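Couples wanted for my wedding grazing table trial (and one very patient kitchen hand)

Posted by Nidia Chávez, Barkcombe

Hello! If you're getting married in the next year or so and you've reached the stage where every caterer's quote makes you want to lie down on the floor, please keep reading, because I'd like to feed you.

I run Nolidell, a little catering business I started out of the hall kitchen in Barkcombe. We do weddings, the odd christening, and a lot of sixtieths. For ages our wedding menu was the usual thing, chicken or beef dropped alternately, and I never once enjoyed eating it myself. So over the winter I wrote a new one. It's all savoury grazing food, served in two goes. The first comes out while you're off having your photos taken, and the second lands at nine-ish when your uncle has found the dance floor and everybody's starving again.

I've called the two menus Tosa and Yen. Tosa is the early one: pickled vegies, cold smoked trout, soft cheeses, flatbreads, stone fruit if we can get it and quinces if we can't. Yen is the late one and it's much less polite. Toasties, hot chips with three kinds of salt, little meat pies, a big pot of dhal for the vegetarians (and for everyone else, because the meat eaters always get into it first).

My family has eaten both of them so many times that they've stopped giving me useful answers. Mum says "lovely, darling" to everything. I need people who are planning a real wedding with a real budget and who'll tell me the trout is too salty.

What I'm looking for

Engaged couples, any age, any sort of wedding. Second and third marriages very welcome, you lot always know exactly what you didn't like last time! You don't need to have booked a caterer, and if you've already booked one I won't try to pinch you. Bring a mum or a best mate if they're the one really making the decisions.

I'd particularly love to hear from couples where one of you is coeliac, or vegan, or just plain fussy. I'm a bit sick of seeing the gluten-free guest handed a fruit plate while everyone else has pastry.

What you'd be doing

Coming along to one tasting night in April at the Barkcombe hall. We start at six and you'll be home by half past nine. You'll eat Tosa first, then there's a proper break with music on, then Yen. In between I'll hand you a feedback sheet, both sides, and I'd like it filled in with actual words. "Nice" is banned. You'll also get a mock quote at the end and I want to know the exact line where you winced.

There's room for 60 people across the night, so once the seats are gone, they're gone. I'll keep a waiting list because somebody's babysitter always falls through.

What you get

Dinner, obviously. Drinks are BYO, sorry, the hall's licence is a whole saga. Each couple also gets a $200 voucher off any Nolidell booking, and you can give it to a friend if you're going with someone else or you've decided to elope. Leftovers go home with whoever brings a container.

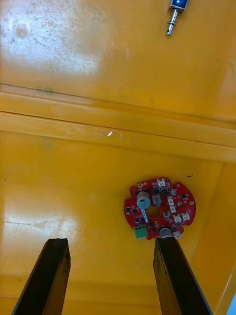

Do we have to book Nolidell for our wedding if we come along?
There's no obligation at all, and the voucher is yours whether you ever ring me again or not.

Now, the money side, because I know that's what everyone's wondering and it drives me mad when caterers make you fill in a form to find out. The mock quote you'll be looking at is $1,992 for both menus, for a smallish wedding, with staff and crockery and the washing up included. It's a draft price. If you all think it's mad, or suspiciously cheap, it may well change before I put it on the website. Travel outside the shire is extra and I haven't worked out that bit yet, so if you're having your do up in the hills, tell me what you'd expect to pay to get us there.

And the kitchen hand

I also need one extra person for the tasting, paid, cash rate of $300 for the day, noon till pack-down. It's mostly plating, carrying, washing, and telling me to drink some water. You'd want to be comfortable on your feet and able to lift a full esky with someone on the other end of it. Food safety certificate would be great, but I'll happily take a sensible uni student who's done a few shifts in a café. If we get on, there's regular work through the spring wedding season, nearly all of it on weekends, so please only put your hand up if that suits you.

You will have to wear an apron in a colour I chose in a moment of madness. It's mustard. It looks good on precisely one of us and it isn't me.

How to put your name down

Send an email to the address on our contact page with "tasting" or "kitchen" in the subject line. For the tasting, I need:

Both your names and a phone number
The rough date of the wedding and how many you're inviting
Any allergies, and please be specific (is it all nuts, or just the one?)
The best and worst thing you've ever eaten at a wedding

That last one's half for research and half for me. A lady wrote in last time about a salmon mousse shaped like a swan and I still think about it.

For the kitchen job, a few lines on where you've worked and when you're free will do. No cover letter, I won't read it, I'll be elbow deep in pickling liquid. I'll ring everyone back, even if it's a no.

The hall has a ramp at the side door and an accessible loo. Parking's on the grass behind the tennis courts, and it gets boggy after rain, so leave the good shoes for the big day. Kids are fine if they're old enough to have an opinion on a toastie.

Nidia
Nolidell, Barkcombe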